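20th January

Up before six and straight to the paint cards, still in my socks, with the big light on so I could see them badly and the lamp on so I could see them properly. I think we have it. I really think we have it! The lobby at Vostance is going to be green.

A deep, slightly dusty green, the kind that goes almost brown by late afternoon. Siu-ming has been pushing for it from the start and I kept steering back to the warm gray, because the warm gray is safe and I know how it behaves on a north wall. Then yesterday we taped up the big sample sheets next to the reception desk and stood back by the elevators, and I felt silly for having argued. The gray looked like a waiting room. The green looked like somebody had thought about the place.

Hui-mei came down from the fourth floor to see, and she brought people with her, and they all touched the sheet (why does everyone touch paint?). She has to sign off on the money so I was watching her face the whole time. She asked if it would make the ceiling feel low. Good question, and I said we'd take the green up to the height of the door frames and leave everything over that pale. She liked that. She wants it drawn up before she says yes, so that's my evening tomorrow.

The furniture is the part I keep waking up about. We need 41 chairs across the lobby, the café corner and the two small meeting rooms, and I don't want them all to match. I want them to look like cousins. Tomomi found a bentwood one at the Zasberg showroom with a seat that's wider than it looks, and I sat in it for the whole of her phone call and didn't fidget once, which for me is a record. They can do it in three stains. The lead time is 14 weeks though, and we open the lobby at the end of March, so unless they have stock somewhere it's a lovely chair for another job. Tomomi is calling them again in the morning. Fingers crossed, toes too. 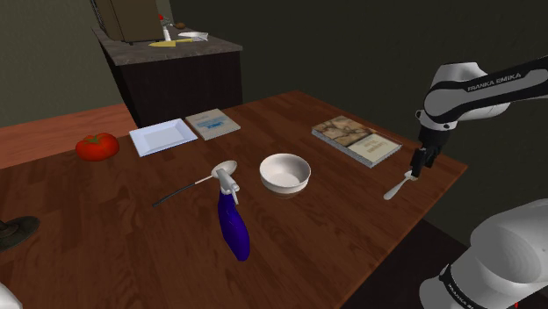
Carpet next. I went through the whole Jirkberg sample box on the living room floor after dinner and came out with four I'd be happy to live with, then put one back, then took it out again. It's number 407, a loop pile with flecks of rust in it, and next to the green it just sings. Gholamreza will tell me rust is over. He told me brass was over too and then put brass handles in his own kitchen, so I'm going to let him talk and order the sample anyway.

He's been a huge help with the lighting, I should say. He walked the lobby with me at dusk and switched things off one at a time until we were left with the two wall lights and the glow from the street, and it was gorgeous, all soft and low. Obviously people have to be able to read their mail in there. But now I know what we're aiming for, and I've sketched a row of small shaded pendants over the café counter that should get us most of the way.

Oh, and plants! Jui-lin wants real ones. I want real ones. The building manager wants plastic ones, and I do see why, the last lot got watered with coffee. Jui-lin's idea is to have fewer and bigger, in three heavy pots by the window, and put somebody's name down for watering them. I said yes on the spot.

Spent over an hour on the phone about door handles. Don't want to write about door handles.

To do tomorrow: wall drawing for Hui-mei, ring the upholsterer about the bench, 10 more swatches of the wool, measure the alcove again because I wrote the width on my hand and then washed the dishes. Also find my good tape measure. I think Siu-ming has it.

Bed now. The green card is propped against the lamp and I keep looking at it.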